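Bemora Forums
Home | Workshop | Toys and Puzzles | Repairs | Search | Log in
Thread 731 – Toys and Puzzles
Reading time: 4 minutes

Square hole in a foam shape board: how much clearance?

kerfwidth
I am recutting a shape-sorting board and would like opinions on the square hole before I commit. Material is closed-cell foam sheet from Honent, 25 mm thick. The long block for that hole is also 25 mm across the flats. I cut the hole to exactly the same dimension on the theory that foam gives. It does give, but the block then drags down all four sides and the sheet lifts with it when it is pulled out again. What gap are people using?

A_Beaudoin
Zero clearance is wrong for a long block. Foam yields under steady pressure, but it also grips, and the longer the block the more leverage you have to twist it in the hole. I allow half a millimetre per side on everything with straight edges. Round holes I leave slightly tighter because there are no corners to catch.
– Audrey-Anne Beaudoin

plumbline50
Disagree. Half a millimetre per side on a small square hole is sloppy. The block leans, and a leaning block is harder to remove than a snug one. I would keep the hole at size and dust the cut faces with talc.

kerfwidth
Talc gets everywhere. It was the first thing I tried.

lcormier
Before changing the dimension, check whether the corners are the problem. A blade that wanders leaves a small radius in each corner, and a block with crisp edges binds there long before it touches the flats. A hole can measure correctly across the middle and still be undersized where it matters.

I have been through this with a Lurel board. It lives in the bottom of a grey bin with the block set, and the tall red block is the one I use for checking because any error in the square hole shows up as lean at the top. 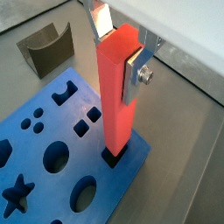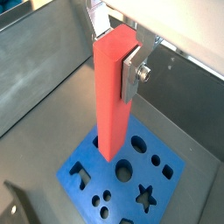
My method is to hold the block upright over the hole, lower it slowly and look at the dark line between the block and the foam. An even line on all four sides means the hole is square and the block is plumb. A line that shows on two adjacent sides only means the block is offset, so move it over and look again before trimming anything. If the line closes up at the corners, relieve the corners with the tip of a fresh blade and leave the flats alone.

I settled on a quarter of a millimetre per side. The arch-shaped hole needed slightly more, on the curved side only.
– Lucie Cormier

plumbline50
A quarter I can live with. I still say the lean is a function of sheet thickness. With a thicker sheet you could run a wider gap and the block would stand just as straight.

A_Beaudoin
True in principle. The angle of lean goes with total gap divided by depth of engagement, so doubling the thickness halves it. But the sheet is already bought, and he has a drawer of short pieces that would vanish into anything thicker.

kerfwidth
Correct on both counts. The short pieces finish level with the top of the sheet as it is.

lcormier
One more point on foam: measure it after it has rested. I cut a Salazar sheet straight off the roll and the holes closed up overnight, enough to fail the slow-lowering check. Leave the blank flat for a day, then cut. Also keep the board flat when you test. A sheet bridging over a stray piece bows, and the top of every hole opens while the bottom closes.

plumbline50
Mine did the reverse and opened up. Different density, presumably.

kerfwidth
Update. Corners were the fault. Each had a visible radius from a dull blade. I relieved all four, rested the sheet flat until Thursday and tested again. The block now drops under its own weight for the first half and needs a light push after that. No lifting of the sheet on the way out. I have left the flats at size for the time being and will open them by a quarter if it starts to drag.

A_Beaudoin
It will. Cut faces get furry with use.

plumbline50
Or they polish. We shall see.

Reader comments

mitrebox: Does the quarter millimetre hold for triangles? The acute corners on mine tear if I go any tighter.

lcormier: Yes, but drill or punch a small relief at each point first, then cut up to it.

oldstock373: Scalpel blades, new one for each board. Solved it for me.

mitrebox: Thanks, will try the punch.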